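News > Local business > Technology

Print this page | E-mail this page

An afternoon with the machine that takes computers apart

The man at the door handed me a visitor badge and a pair of safety glasses, then told me I probably wouldn't need the glasses. "The most dangerous thing in the building is the coffee," he said. He was the shift lead at Wirkholm, the electronics recycler behind the old bus depot, and he had been told to be nice to the public until five o'clock.

The public had turned out in decent numbers. The open day was the first since the company started working with Bavitz, the engineering firm that supplied the robot arms, and by two the line for the demonstration ran back past the pallets of dead printers. A boy in front of me asked whether the robot could fix his Xbox. The shift lead said it could help him stop owning one.

What the robots are learning to do is take old desktop computers to pieces and keep the parts worth keeping. Memory, hard drives and power supplies go one way, scrap goes the other. Last year the company handled almost 700 tons of electronics, most of it by hand, with screwdrivers.

"People think the lifting is the hard part," the engineer from Bavitz told me. She had a laptop under one arm and the look of someone who has answered the same question since breakfast. "Lifting is easy. It's cables. A cable is never where it was the last time. Every person who ever built a PC had their own idea about where the cables go, and all of them were wrong."

I asked how often it gets things right. On hard drives, she said, 97 percent, provided somebody has already dealt with the screws and the plugs. And on cables? She looked at the ceiling. "February was a difficult month," she said. "We're doing better since February."

I asked the shift lead if he was worried about his job. He has been there seven years and thought it over longer than I expected. "I've got a bad thumb from those little memory clips," he said. "It can have the clips. I'll fight it for the rest."
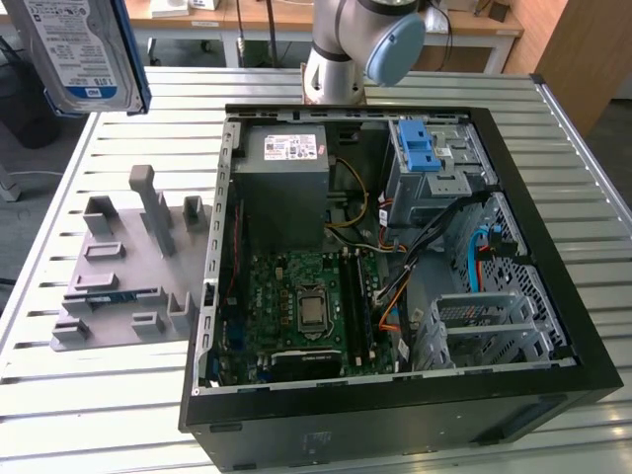
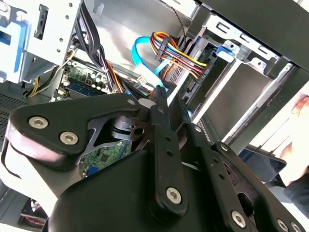

A woman on the bench next to mine, who had brought in two laptops and a toaster, was less patient with it all. She said her brother-in-law could strip a computer in five minutes with a butter knife, and that he would do it for lunch. The engineer, to her credit, wrote down the part about the butter knife. The toaster was accepted at the front desk, where they take small appliances until the end of the month.

We use cookies to improve your experience on this site. By continuing to browse you agree to our cookie policy.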